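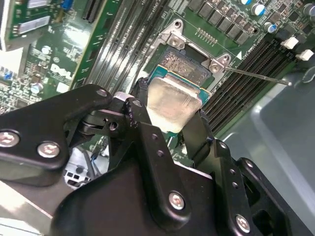 Brasten open day, January. Writing this on the train so excuse the state of it.

Left the house in the dark, changed at the junction, bus number 15 from the station. The stop is on the wrong side of a dual carriageway and the footbridge was like glass. Got there just before ten with wet knees. Sign on the gate still has the old name, Rashti Office Supplies, so a few of us walked straight past it.

Brasten takes in old office computers and gets them out to schools, housing groups, anyone who'll have them. I've wanted a look for ages. Our own cupboard at work is stacked with dead desktops and I'm the one who has to decide what goes where.

Tea first, then a talk by Murray McIntyre in the loading bay. Coats on. He runs the intake side and he was good, blunt about money. Of every load that comes in, 68 per cent goes back out as working machines. Rest is parts and scrap. What costs them is transport, then storage, then people's time, in that order. They stopped taking printers two years ago. Big cheer for that from the back.

Then drives, the bit I'd come for. Every disk gets wiped or shredded and the donor gets a certificate with the serial on it. I asked what happens when a firm sends machines without telling them what's on them. Happens all the time apparantly. They treat everything as if it's full of payroll.

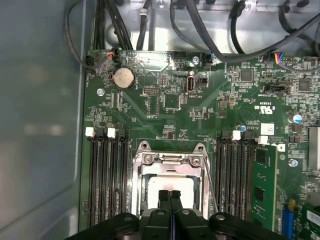
Most of the questions after the talk were about age. How old is too old? Murray's answer was that age is the wrong thing to ask, it's whether you can still get bits for it and whether it'll run something with updates. A plain office desktop does well on that. Big board, memory slots in two banks either side of the processor, a metal lever to let the chip out, so you can get at the parts that matter. Compare the thin laptops where the memory is soldered down and the whole lot is finished when one bit goes. He'd ban those if he could. Went on about it a while. Agreed with him.

Prices. A finished desktop with screen, keyboard and mouse is £70 to a charity. Laptops £74, which surprised me, I'd expected a bigger gap. Twelve months cover on both, you do have to bring it back yourself though.
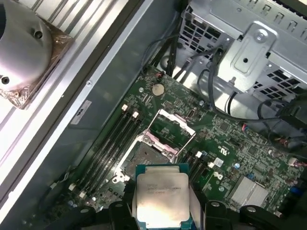

Intel processor, lid side up, with the empty socket just behind it.

Lunch was soup and a roll, leek I think. Sat with Mackenzie Charbonneau from Sikatden, the housing people up the valley. They put a computer in the common room of each block and the trouble has never been the computers. It's the broadband, and someone to sit with people the first few times. They do a drop-in after tea now and it's full. She'd tried a cheaper supplier before and had half of them back in a skip by summer. Swapped emails. Must send her our asset sheet, DON'T FORGET.

Afternoon was a slot on batteries (cold, hard to hear, forklift going) and then Zotolel, the stock system they use for labels. Scan it in, it gets a number, the number follows it all the way to whoever ends up with it. Looked fiddly but I can see why. We have a spreadsheet with three tabs all called New.
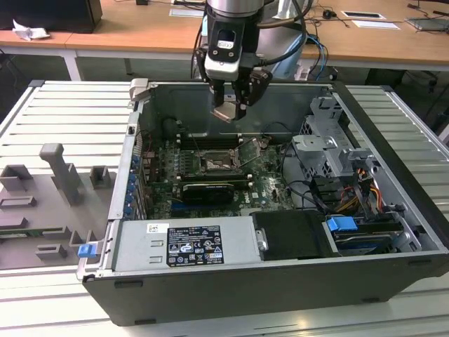
Desktop tower on its side with the panel off. Grey smear at the socket is old thermal paste.

Things to take back to the office:

Label the cupboard machines before they go, with make and year.
Take our own asset stickers off. They spend hours on stickers.
Send power leads! Half of what arrives has none.
Ask finance if we can write off the lot in one go instead of one form each.
Don't tape the lids down.

Missed the scrap yard tour, my bus was at ten past three and the next one not till gone five. Murray says they'll do the yard again in spring and there'll be heating in the bay by then. Take gloves anyway. Cake was lemon, very good, sold out by two.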